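Word list of household sewing and fabric terms, version 3. Last updated Wednesday, August 23, 2023.

# Ornar Fabric Terms

Ornar is a plain-text list of words people use at home for cloth, sewing, mending, and washing. It has 1,013 entries in American English. Each entry has a term, a short definition, and a note on where the term was found. The list is meant for spell checkers, glossaries, craft sites, and anyone who has to edit sewing patterns.

It's maintained by Edit Bozsik. Norbert Vida wrote the build script and keeps the file formats in order.

## Files

- `terms.csv` is the full list, one entry per row, UTF-8
- `variants.csv` has alternate spellings, each pointing to a main entry
- `build.py` checks both files and writes a single JSON file
- `CHANGES.md` covers everything since the first release

If you only want the words, use the first column of `terms.csv` and ignore the rest.

## Columns

| Column | Type | Notes |
|---|---|---|
| `term` | text | lowercase unless it's a proper noun |
| `pos` | text | noun, verb, or adjective |
| `definition` | text | one sentence, no final period |
| `topic` | text | see the list of topics |
| `source` | text | short code for the source |
| `regional` | text | blank for most rows |

`regional` is filled in for 162 entries. Leave the field blank if you aren't sure. A blank doesn't mean the word is used everywhere.

## Where the words came from

The first 600 entries were typed up from the Troncoso notebooks, a set of handwritten sewing class notes. The rest came from pattern leaflets, washing instructions, and suggestions sent in by readers of the Cudier mending newsletter. Definitions were written new for this list. Spellings in the notebooks were kept if at least one other source used them, and moved to `variants.csv` if not.

Brand names were left out, even the ones people use as everyday words. We may add them in a separate file later.

## Topics

`fiber`, `weave`, `knit`, `seam`, `stitch`, `tool`, `mending`, `piecing`, `laundry`, `finish`

Each entry has one topic. Some words could go in two places. "Baste" is under `stitch`, "darn" is under `mending`, and "felt" appears twice, once as a noun and once as a verb.

### Notes on `piecing`

This topic gave us the most trouble. "Patchwork" is used in the sources for three different things:

1. cloth made by sewing smaller pieces together
2. the activity of making it
3. printed or knitted cloth that only looks pieced

We list the first two as separate senses. The third is under "patchwork print" or "patchwork effect," depending on the source. "Crazy quilt" has its own entry. "Scrappy" is listed as an adjective and marked informal.

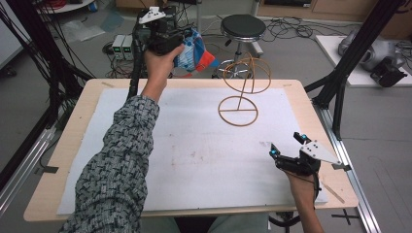

*Soft fabric with a patchwork look, in bright blue, white, and orange-red.*

"Block" and "square" are not treated as the same word. A block can be any shape in the leaflets, and several describe hexagon blocks.

## Known problems

- Knitting terms are thin compared with sewing terms. Crochet is hardly covered.
- Some `laundry` definitions assume a top-loading washer.
- "Selvage" is the main entry and "selvedge" is the variant. Please don't open another issue to swap them.
- Rows imported in March have extra spaces after the source code. `build.py` strips them, but the CSV still has them.

## Building

Run `python build.py` from the top folder. It stops at the first duplicate term with the same part of speech and prints the row number. There are no outside packages to install.

The JSON layout matches what the Jivedix glossary viewer expects, so the file can be loaded there without changes.

## Sending changes

Open an issue with the term, a definition in your own words, and where you saw it used. Please send one term per issue.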